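Three Nights in the Pullet House

I promised to write more often, and then I did not write since September. The reason is hens. Some of you read this blog for the bread recipes, and you can skip this one, there is no bread in it. There are some eggs at the end.

For those who are new: my uncle has two laying houses outside Stanudby, and I work for him four days a week. I came to this country to study accounting. I still do the accounting, but on a farm the person who does the accounting also carries buckets. When the new pullets arrive, everybody carries everything.

We took in 2,239 pullets this time, at 16 weeks of age. They come at night, in the dark, because dark hens are calm hens. The truck backs up to the end door, we put on the blue headlamps, and then the crates come out one after another until your arms do not belong to you anymore. You take the birds by both legs, or better with two hands around the body if you have time, and you set them down on the slats near the drinking line. My uncle is strict about the drinking line. A pullet that wakes up in a strange house and does not find water in the first hours will start badly, and a bad start stays with her the whole laying period.

The rearing farm had them on bell drinkers. We have nipples. This was on the paper, in the small column on the right side, and I had read the paper, and I had not understood what it meant. Andor Medve understood it. He is the man from the feed company Tremo who visits us every second month, and he called in the afternoon before the delivery only to ask about the pellet size. Then he said, by the way, these birds have never seen a nipple in their life, what will you do? I said that I would call him back.

What we did was this. We lowered the lines so the nipples were at the level of the eye of the bird, and we dropped the pressure so that a small drop was hanging from each one. The drop shines in the light and a curious hen will peck it. We also put out old trays with water between the lines for the first two days, and took away half of them on the second evening and the rest on the third morning. My uncle did not like the trays, he says they make the litter wet, and he was right about the litter. I raked that corner for a long time.

The first night I slept maybe two hours, in the small room next to the egg packing, with my boots on. The sound of a house full of young birds is not what people imagine. It is not clucking. It is a kind of long question that goes up at the end, from many directions, and when one of them is frightened it all stops at the same moment. I woke up from the silence, not from the noise. It was the fan number 8, which has a loose shutter and bangs when the wind comes from the river. I held the shutter with my hand for some minutes, like an idiot, and then I went to find wire.

The second night is the night of climbing. In the nature a hen wants to sleep high. In our house she has the perches over the slats, but if she was reared on a flat floor she does not know what a perch is for, and she goes to sleep in the corner with all her friends on top of her. Smothering is the thing I am most afraid of in this work. You can have a perfect flock in the evening and lose thirty birds in one corner before breakfast, without any illness and without a fox. So when the lights go down you walk. You walk slowly along the wall, you take the birds from the floor and you put them up on the slats, and you do this again and again. They come down behind you. You put them up again.

I tried to count how many I lifted on the second night, to have something to do with my head, and I stopped at 756. My cousin was walking on the other side and I think she lifted more than me, because she is faster and she does not talk to them.

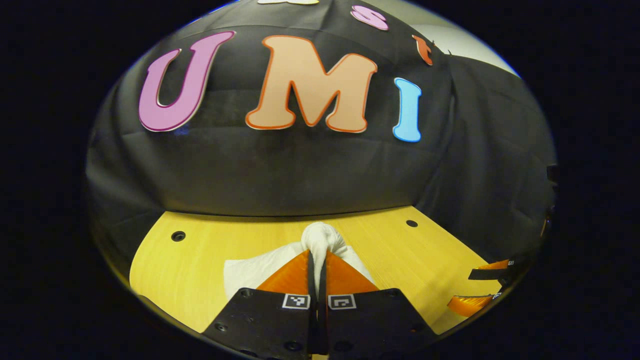

By the third night the number of floor sleepers was much smaller, and I could sit down on an upturned crate between the rounds and drink tea. My uncle put a small lamp low in each of the two bad corners, which makes them less attractive as a bedroom. He learned this from his father, who used a candle in a jar - please do not use a candle in a jar. We have LED lamps and they cost almost nothing.

I want to write also about the lights in general, because I got a question about it by e-mail from a reader who keeps forty hens and wants more eggs in winter. The temptation is to give them a long day immediately. With young birds it is better to wait. If you push the light before the body is ready, you get small eggs and sometimes you get a prolapse, and this is ugly and usually the end of the bird. We look at the weight. We weigh a sample every week, always at the same hour, and we write down each bird and not only the average. An average can look very nice when half of the flock is too heavy and the other half is too light. My accounting teacher would be happy with me for this paragraph.

Our sample in the first week was a little under the target. Andor came in person, and he walked through the house with his hands behind his back, which is how he always walks through a hen house, and he said the birds were fine but they were not eating the fine parts of the feed. They pick the big particles, they leave the powder, and the powder is where the vitamins and the amino acids are. His advice was to let the feeders run empty once a day, in the late morning, so that they clean the pan. I was nervous to do it. An empty feeder looks to me like a mistake. But we have done it for some weeks now, and the weights have come up, and the pans are clean like washed plates.

We had one more problem and I will write it down so that I remember it next year. The red mite. We cleaned the house between the flocks, washed it, dried it, treated it, and I was sure that it was finished. Then I lifted the plastic cap at the end of one perch and there they were, a gray pinch of dust that was walking. They can wait in an empty house for months without any food. Now I have a routine to check the caps with a flashlight and a piece of white tape, always the same ones, and I write the result on the door. If you keep hens in the garden, check the ends of the perches, and check them in the night. In the day you will see nothing and you will feel good for no reason.

The dogs are well, thank you to everybody who asks. Cha, the old one, is not allowed in the house with the pullets and lies in front of the door as if she was paid for it. Eto is young and still believes that a hen is a toy that somebody threw for him. We are working on it. He can now walk past the veranda fence on a loose leash and only tremble a little. In spring, when the birds go out on the range, he has to be better than that, and I have some doubts.

About the range. We will open the pop holes when the flock is laying properly and knows to come back inside to the nests. If they go out too early, they lay in the hedge, and then you spend the afternoon on your knees under the hawthorn. Last year I found a nest with so many eggs that I was almost proud of her, and of course we could not sell any of them. There is also the question of the housing order. If the birds must stay inside for the bird flu again, we will have to keep them busy, and I have already asked the neighbor for straw bales and for the cabbages he cannot sell. They like the cabbage very much, hanging on a string. They like a bale even more, and they take it apart in a day and a half.

The first egg came in the middle of the morning, on the slats and not in the nest, naturally. It was very small, with a little blood on the shell, and my uncle put it in his shirt pocket and forgot it there. You can guess the rest, my aunt was not happy with the shirt. The next ones we ate. With such small eggs you need three for one person, fried in butter, and the yolk is almost the whole egg.

I have a list of things for next time: new wire for the shutter, a second rake, read the right column of the paper. And I owe answers to several of you about the sourdough. I will do it this week, after the weighing.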